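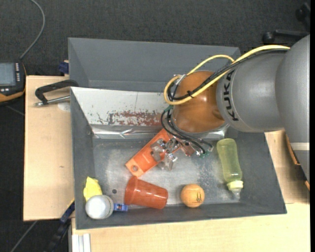
the grey bin, Friday

Brukham Swap & Sort Forum > Sorting and Storage > One bin or many?

pell_mell
Seven years of living in this house and I have finally achieved a single bin for everything that has no other home. See top of post. Current residents include an orange plastic cup, an orange ball, a baby bottle and that bright orange rectangular thing with the hole near one end. My position is that this is a system. My household's position is that it's a bin. Opinions?

havow_hoarder
It's a bin.

tidyish29
Agree with the above. A cup is kitchen. A ball is yard or toy box. A baby bottle is kitchen again unless the baby has left for college, in which case it's the donate pile. You've got maybe 4 categories in there and you're treating them like roommates.

pell_mell
The baby is in second grade. The bottle has seniority.

crateful
I'll defend the bin. I went the other way two winters ago and bought the stackable Matar drawers, one per category, labels and all. Now I have a drawer called MISC that is bigger than your bin, plus a stack of nice drawers with one battery in each. At least yours is open and you can see what you've got.

tidyish29
Being able to see it is how it got to be seven years.

lowshelf
What is the orange rectangle, though? Raised edges, recessed in the middle, round hole. Part of me says soap dish and part of me says lid for something you threw out in the move.

pell_mell
Lid was my guess too. I have tried it on every container in the house. It fits none of them with great confidence.

havow_hoarder
Then it goes. Rule in our house is an orphan lid gets one month to find a base.

crateful
Terrible rule. You will find the base on day 32. I threw out a lid in October and the base has been sitting on my counter ever since, looking at me.

lowshelf
Also noticing you have three orange things and a greenish bottle. Ever thought of sorting by color? You're most of the way there by accident.

tidyish29
Please don't encourage sorting by color. My sister-in-law did it with the pantry and it took me 29 minutes to find rice.

pell_mell
Update: I moved the cup to the kitchen as a gesture of goodwill. It was back in the bin by dinner and everyone here denies it.

crateful
System's working, then.

havow_hoarder
It's a bin – and wash that cup.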